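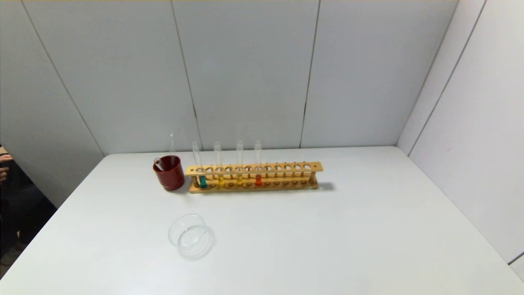 Student project: arm should put test tube in the rack, but always misses the hole a little

Posted by Vollow in School and Club Robotics

Hello everybody. I am in a student team of two and our project for this term is a small lab helper. The task is simple on paper. The arm must take a glass test tube with coloured water out of a mug, carry it to a wooden rack with a row of twelve holes, and put it down in a hole which is free. We must show it in January, so we still have time, but not so much.

We teach the arm by demonstration. First we do the task by hand and record it, then we move the arm through the same path and it repeats. The arm is from a kit, the controller board is a Zumotano, and the program is in Python. We have now 31 recordings.

What goes well: it finds the mug and it takes the tube nearly every time. What goes badly: when it comes to the rack, the tube stands on the edge of the hole and does not go in. Sometimes it is too far to the left, sometimes too far to the back. I measured with a ruler and the error is around 4 mm. The first holes from the left are better and it becomes worse to the right side.

We have already tried: slower speed, fresh calibration, fixing the rack to the table with tape. The tape helped a little. My partner believes that the table is the problem, being white, and the wall is light grey, and the glass is transparent, so the camera does not see the tube well. I believe it is the arm. Who is right? And is there something we can do without buying a better camera? Our budget is already spent.

Thank you for reading so long a text. Please excuse my English.

Girkar
Member, 1,056 posts

Your English is fine. I think you are both right, but for different parts of the problem.

If the error grows from left to right, that is a scale error. Either the length of one arm segment in your settings is a bit wrong, or your calibration points were all on the left side of the table. Which points did you use? If you calibrated near the mug, the arm will be good near the mug and poor far away. Please calibrate again with points on both ends of the rack, and at the height of the upper bar too, not only on the table top. Many people forget the height. It was the same in our club, we lost two weeks with it.

The error to the back is another matter. A tube held at the top will turn in the fingers when it is lifted, if it was standing at an angle before. In a mug it always stands at an angle. So the top of the tube is where the arm thinks, but the bottom is not. Look from the side when it arrives over the rack and you will see if this is the case. You can take the tube lower down, or make a small V-shaped groove in the rubber of the fingers, so the glass can only lie in one direction. We cut ours with a hobby knife.

About the camera: clear glass is difficult, yes, but you do not need to see the glass. You need to see the rack, and wood on a white table is easy to see. Find the two ends of the rack, divide the distance, and you have all the holes. For the tube, look for the coloured liquid. Blue and orange are easy. I would leave out the pale yellow until the rest works.

Desjardins

Buy a rack with bigger holes :)

But seriously, put more light. Every time somebody has a problem with glass it is the light.

Vollow

Thank you to both. I looked from the side as Girkar wrote and the tube is really leaning, I had never looked from there. The calibration points were all near the mug, so this was also correct. I did it again today with 10 points and the right end of the rack is much better, but still not perfect.

We cannot change the rack because the teacher gave it and it is part of the rules. About the light, we have only the lamp in the ceiling and I will ask for a second one.

One more thing, if I may. When I changed the calibration, must we throw away the old recordings and make all 31 again? The hand demonstrations also, or only the ones with the arm?

Girkar
Member, 1,056 posts

It depends on how they were saved. If you saved joint angles, the arm will repeat exactly the same movement as before and the new calibration changes nothing for it. Then you have to record those again. If you saved positions in table coordinates, you have to check if they were calculated with the old settings. You may be able to convert them with a short script when you have kept the raw angles.

The hand demonstrations you can keep, if the camera has its own calibration and you did not touch it. Make a copy of the folder before you try anything.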